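Sorting at the Majumder shelf

The woman who runs the toiletries table at the Majumder pantry did not want her name used. She has run it for long enough, she said, that people know who she is anyway.

The pantry takes up the back half of the old Drosto shoe store. Food goes along the walls. Toiletries get one table by the window, and that table is hers.

"People bring us cans all year," she said. "Soap and deodorant, you have to ask for. So in June we ask."

Last June's drive brought in 2237 items. The year before it was 1788. Most of it came in grocery bags, all mixed together, and a good part of the work was getting it apart again. She used to sort into cardboard boxes from the Soroment warehouse, but a shampoo bottle with a bad cap would leak and the bottom of the box would go.

"I lost a whole box on the stairs once. Conditioner everywhere. After that I bought baskets."

She has roughly 40 of them now, all plastic, all with slots in the sides. They can be rinsed in the sink and they stack when the table is needed for something else. I asked if the colors mean anything.

"To me they do. To anybody else, I don't know. I tell new people to look at what's already in there and match it."

She does not mix kinds in a basket, even when there is room. Families on the Skekari Street route get a bag made up for them, and whoever packs the bags takes one thing from each basket and moves down the row.

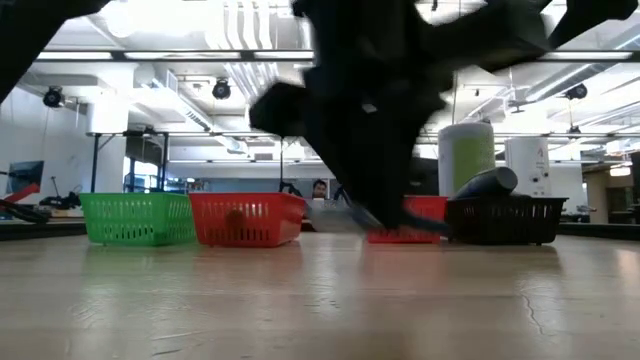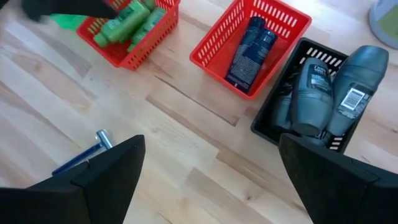 Deodorant is what she runs out of first. She would take 1000 more tomorrow if somebody offered. Roll-ons are her preference, and she puts them in a basket of their own, like the black one with the dark gray containers in it, one of them showing the name Dove. Green bottles and navy bottles get a red basket each. "If I put those two together, somebody ends up with two of one and none of the other," she said. Then she asked if I was going to stand there or carry something.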